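Grasp labels from the wrist view: what changed when we stopped trusting gripper width

Skolanberg, May 2023

Most of my month went into one question: can a policy learn to handle thin, flexible items when the only success signal is jaw width? For blocks and cups it can. For film and ribbon the jaws close to nearly zero whether or not anything is between them, and the label is noise.

In the wrist view above, a clear bag comes to a pinched corner right at the gripper, and an orange-red strip bends down into the gap between the fingertips. Width alone would not separate that from an empty close. The strip lies inside or beneath the film for much of its length, so even a human labeler has to decide which of the two the grasp is about.

Mounir Radwan and I relabeled 366 grasps from the Isthorpe set by hand, using wrist images only. We dropped 18 where we disagreed, leaving 348. Of those, the width threshold had the correct label for 245. The errors were mostly false negatives on film, which means the Ndlovu baseline was being trained to avoid grasps that were fine.

The replacement is a small classifier on the wrist crop with 2 outputs: contact with the film, and contact with the item inside. They are predicted separately – a joint label did worse in every split we tried. Input is one frame after closing, no history.

Marbled backgrounds remain a problem. Pale veins and creases in clear plastic look much alike at our crop size, and the film output is overconfident there. Retraining Beneo on the new labels is scheduled for August. I will post the split files before then.

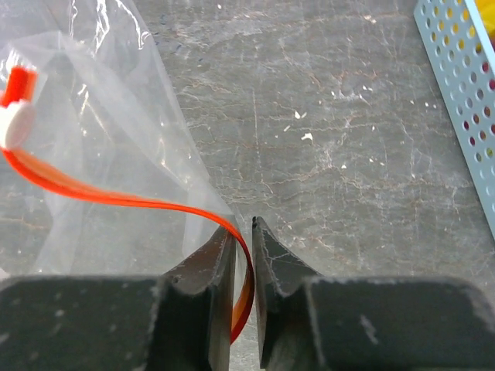
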